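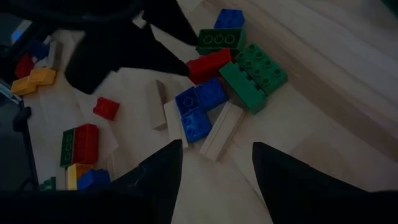 Fiche n° 27, p. 2

Testonance — lexique des mots du jeu de construction, recueilli à Wutorham

Bonjour et bienvenue ! Si vous lisez ce fichier, c'est sans doute que vous venez de télécharger l'archive et que vous vous demandez par quel bout la prendre. Le lexique rassemble 300 mots et expressions que les familles de Wutorham emploient quand elles construisent, empilent, trient ou démolissent, des plus courants (« tour », « pont ») aux trouvailles de cuisine comme « le bitonneau », cette petite pièce qui manque toujours au moment de finir le toit.

Contenu de l'archive
lexique.csv : une ligne par mot, avec la définition, le quartier et la tranche d'âge du locuteur
variantes.csv : les prononciations et les orthographes rencontrées
notes.txt : les remarques de Larasati Lau, un peu en vrac mais pleines de choses charmantes

Les deux tableaux sont en UTF-8, séparés par des points-virgules. Une case vide veut dire que la question n'a pas été posée, et un tiret que la personne n'a pas su répondre. Merci de ne pas confondre les deux, nous l'avons fait pendant tout le mois d'août et il a fallu reprendre la colonne entière !
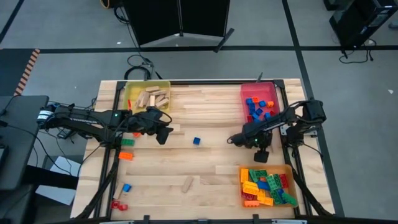 Blocs de construction et bacs sur un plateau en bois clair.

Comment les mots ont été recueillis
Marlene Dhillon et Yusri Osman ont mené les entretiens à domicile, en six tournées, le plus souvent autour d'un thé. Les définitions gardent autant que possible la tournure des gens, quitte à être bancales. Satish Grewal a relu l'ensemble et tranché les doublons — avec une patience qui nous laisse encore admiratifs.

Limites connues
Le quartier de Pridley est très bien représenté, celui de Stoica beaucoup moins, et les grands-parents parlent davantage que les adolescents. N'en tirez donc pas de statistiques par âge. Aucun nom de famille ne figure dans les fichiers.

Version et contact
Version 2, mise en ligne le 8/6/19. Pour une coquille, un mot oublié ou une histoire de bitonneau, écrivez à Ridwan Liem, qui répond à tout le monde mais parfois avec un peu de retard.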